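Speaker notes: Folding and Sorting in Shared Laundry Rooms
Surkudico Housing Services, staff training day, Ovunholm
Speaker: Concetta Greco, Resident Services
Session length: 20 minutes, followed by questions

Opening

Good morning, and thank you to Thijs Verbeke for arranging the room. My part of the program concerns the laundry room after the machines have stopped. Most of our written guidance covers loading, detergent and booking. Very little of it covers the table, and the table is where residents spend most of their time.

Pause here. Ask how many colleagues manage a building with a shared folding table. At the Taltside session most hands went up.

Background

The Taltside building reopened its ground-floor laundry last October. Residents were invited to comment on the new room during the first months of use. The comments on the washers were short and mostly favorable. The comments on the folding area were longer. People wrote that the table was too small for bed linen, that the surface marked light clothing, and that they did not know where to put a finished pile while the next load was being sorted.

We held two meetings with residents and made changes on the strength of them. The notes that follow set out what was changed and what we now recommend to other buildings.

The table

The first recommendation is a large table. A full-size bath towel should lie flat on it with room left over for a finished pile. Where the room will not take one large table, two smaller tables of equal height may be pushed together, provided the join is covered.

The second recommendation is a cloth cover. A plain flat sheet in a pale color is sufficient. It protects knitwear from rough edges, it shows lint and loose threads, and it can be washed with an ordinary load. Fitted sheets are not suitable. The cover should reach over the edges of the table, and it does not need to be ironed. Some wrinkling is to be expected and does no harm to the work.

Thijs will want to mention replacement at this point. Covers at Taltside are changed on the first working day of the month, and a spare is kept on the shelf above the sink.

Sorting before folding

Please take this section slowly. Residents tend to fold whatever comes to hand first, and the piles then have to be taken apart at home. We ask them to sort by type before anything is folded: heavy items such as jeans, then shirts, then small cloths and towels. Heavy items go to the side of the table and stay there. Small cloths may be left in a heap until the end.

Folding a T-shirt

Allow 6 minutes for the demonstration. The method on the printed card is as follows.

Lay the shirt flat with the neckline away from you.
Smooth it from the shoulders down to the hem with the flat of the hand.
Fold each side toward the center, with the sleeve folded back on itself.
Bring the hem up to the collar and turn the shirt over.

The common fault is at the lower edge. If the hem is creased or turned under when folding begins, the finished shirt will not stack squarely. Ask the audience to check both lower corners before the first fold.

Folding jeans

Place one leg over the other with the back pockets outward. Fold from the ankle toward the waist, and then once more. Denim should be folded soon after drying, as creases set quickly in heavier fabric. Folded jeans go at the bottom of any pile.

Small cloths

A small cloth should be picked up by the middle, shaken once and laid down flat. It is then folded in half and in half again. Residents asked whether kitchen cloths and face cloths could be stacked together. Our advice is to keep them apart, and the card now says so.

The rest of the room

A second surface away from the folding table is worth having. People bring phones, papers, laptops and drinks with them, and these need somewhere to go. Phones in particular tend to end up on the folding table. We have not made a rule against it. We do ask that drinks be kept off the cloth cover.

The Bianchini building has 11 apartments and a narrow room, and a wall shelf serves the same purpose there. Colleagues with similar rooms may wish to speak to Thijs during the break.

Show both slides before taking questions. Leave each on the screen long enough for the back rows.
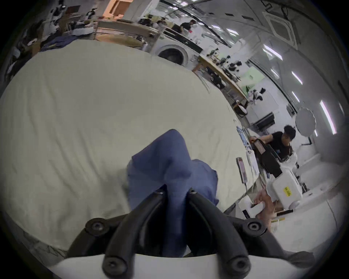
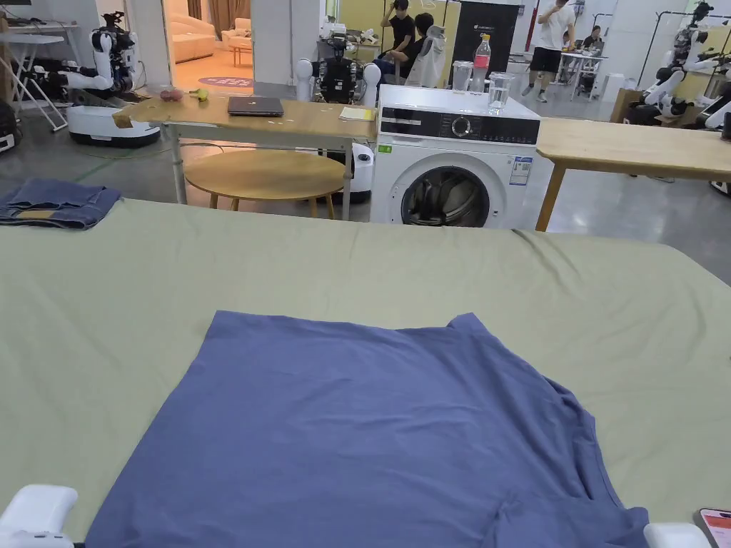
Slides 1 and 2. Laundry on a cloth-covered table.

Questions likely to be raised

Cost of covers. Taltside uses surplus flat sheets from the guest apartments, and no separate budget line has been needed.

Folding boards. We have no objection to them, but they are not supplied. Residents who own one may bring it down.

Items left behind. These are held in the office until the end of the month. The notice for the laundry room door is in the handout.

Close by reminding colleagues that the printed cards are by the exit, and hand over to Thijs for the session on drying rooms.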